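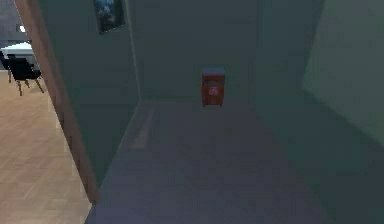
Robot Perception and Navigation
Handout for the session on object-goal search in simulated homes
Prepared by Vy Phùng, with thanks to Octavio Montoya for reading an earlier draft

Welcome back, everyone, and well done for getting through the mapping exercise, which I know was a long one. Now we come to the part of the course I look forward to every year, where the agent has to go and find something instead of merely getting from one place to another.

1. The task

In point-goal navigation, which you have already met, the agent is given a coordinate and has to reach it. In object-goal navigation it is given a word. We put it down somewhere in a house it has never been in, we say "table" or "cabinet", and off it goes (or doesn't!). It has a colour camera, a depth sensor and a reading of its own position. It has no map at the start. At each step it may go forward, turn left, turn right or stop, and an episode counts as a success only if the agent chooses to stop close enough to the goal with the goal in view.

Please keep hold of that last condition, as it catches people out in the written work. An agent that walks straight past the right object and carries on has failed, even though you and I, watching over its shoulder, could see that it had got there.

2. Where should it look next?

The older way of doing this is frontier exploration. The agent keeps a grid of what it has seen, finds the borders between known floor and unknown space, and heads for the nearest border. It is a sturdy method and I am fond of it, but it knows nothing about houses. A doorway with a dining chair showing through it is worth exactly as much as a dark corner at the same distance, whatever you have asked it to find.

The method we shall study, which Hưng Đỗ and Amos Calloway called Lumanlan when they put it together here at Pluvavthorpe, keeps the frontiers but gives each one a score. The score has 2 parts:

a) Travel cost, the length of the planned path from where the agent is standing to the frontier.

b) Semantic pull, a learned guess at how likely the goal is to be found beyond that frontier, given the objects already recognised near it.

If the goal is "table", a chair near a frontier raises the pull a good deal. If the goal is "cabinet", the same chair raises it only a little. The agent goes to whichever frontier has the best balance of the two parts, looks about, updates the grid, and scores everything again.

3. Goal views and clutter

Finding the right room is only half the job, as the stopping rule needs a confident detection. Furniture that stands together is awkward for a detector, and dining sets are a very good case to practise on. Chair backs come up over the edge of the table, legs overlap with other legs, and the detector may split one table into several pieces or swallow a chair whole.
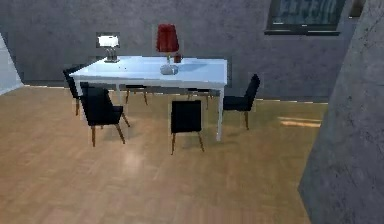

Fig. 1. Simulated dining area with "table" as the goal category. Note the chairs overlapping the table and the pale, mostly bare top.

Lumanlan deals with this by refusing to trust any single view. Each detection is projected on to the grid using the depth reading, and the votes for a cell are added up as the agent moves. Stopping is allowed only when 4 separate views agree on the category. Sang Tôn tried asking for 8, and the agent became so cautious that it ran out of steps circling furniture it had already found, poor thing.

4. What we found

We ran both methods in the Flalero set of simulated houses, 30 in all, none of which had been used in training. The scored frontiers gave shorter searches for large furniture that tends to keep company with other things, tables above all. For cabinets the gain was small, and I would like you to think about why before you come to the class. A cabinet may turn up in a kitchen, a bedroom or at the end of a passage, so its neighbours tell the agent rather less.

There were also failures that the plain frontier method did not have. Now and then the semantic pull drew the agent into a bright, well-furnished room and kept it there, looking again and again at things that were nearly the goal. We added a small penalty for frontiers already visited, which helped, though I wouldn't say it cured the trouble.

5. For next time

Please read the Brornberg report on frontier methods (it is on the course page, and you can skip the appendix with a clear conscience). Then, in the starter code, set the weight on semantic pull to zero and run the agent with "table" as the goal, and after that with "cabinet". Put the weight back and run both again from the same starting positions.

Bring your path plots on paper if you can, as we'll be laying them side by side on the benches. Written answers are due in June, and do come and find me beforehand if the simulator won't start on your machine.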